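Speaker notes, Kaken open day, Monday session, 19/03/2018
Yeshi Yimer

Start at slide 2. Skip the history unless the room asks for it.

Scope of the talk: the Sisay bench cell in simulation, what visitors were shown, what we changed after the morning run. I will not cover the Fevia controller beyond its interface. Questions on pricing go to the desk at the entrance.

Setup. One arm, one parallel gripper, one round basin set on a bench, one bin by the cabinet. The task is pick and place between basin and bin. Physics and rendering run on the same machine. Contact is solved at 400 Hz, the policy is called at 40 Hz. Say these two numbers slowly, people mix them up.

Slide 4. Leave it up while explaining the drop target.

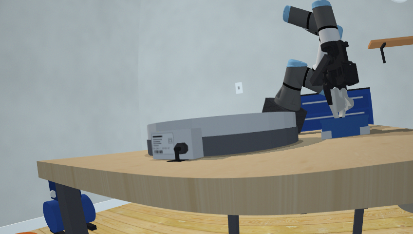
Desta asked at this point in the morning why we bother with a modeled room at all, when a gray plane and a box would train faster. Faster, yes, and Desta has said before that a plain background makes the failures easier to read. My answer: the perception module gets its input from rendered views, and a policy trained on a plain plane picked up the plane as a cue. We saw grasp success fall as soon as walls and shelving came in. Offer to show the log afterward.

Next, the height rule. The arm lifts to a fixed clearance before any lateral move. Clearance is set from the tallest fixed item on the bench plus a margin. It costs cycle time. Jilturow, the planner, can compute a lower path, but the lower path needs an up-to-date model of the basin contents, and we do not trust that model after a slip.

Slide 6. 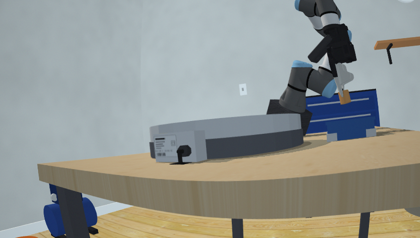

The margin was cut once during development and put back the same week. With the smaller value, the planner returned valid paths that the controller could not track at full speed, and the tool touched the basin rim in simulation. Tracking error was the cause. The geometry was correct. Mention that the logged run has 1686 episodes and that 379 of them ended in a stop of some kind. Most stops were timeouts. Do not read out the breakdown, it is in the handout.

Pause for water. Check the clock. If past the half hour, drop the calibration slide and go straight to grasp selection.

Slide 8, grasp selection.
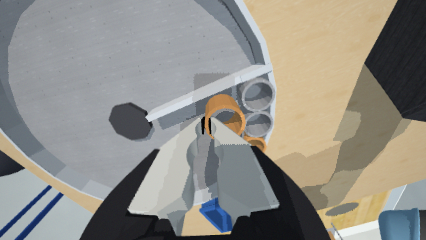 Candidate grasps are ranked on three terms: reach, finger clearance, and distance to the nearest neighbor. The third term was added last. Parts that end up close to the rim lose most of their candidates, since one finger has no room to come down on the outer side. Hollow parts add a second option, one finger inside the bore, and the ranking treats that as a separate class. The orange tube by the fingertip is a good case to talk through, with gray tubes right beside it and the rim beyond them. Ask the room which approach angle they would choose before moving on.

Known limits, read as written:
Friction is a single value per part.
Cables are rendered but have no dynamics.
Shadows come from a fixed light set, so the perception numbers are optimistic for a real shop floor.

Last slide is contact details. The handout has the parameter table, and the March revision replaces the one mailed earlier. Collect the badges at the door.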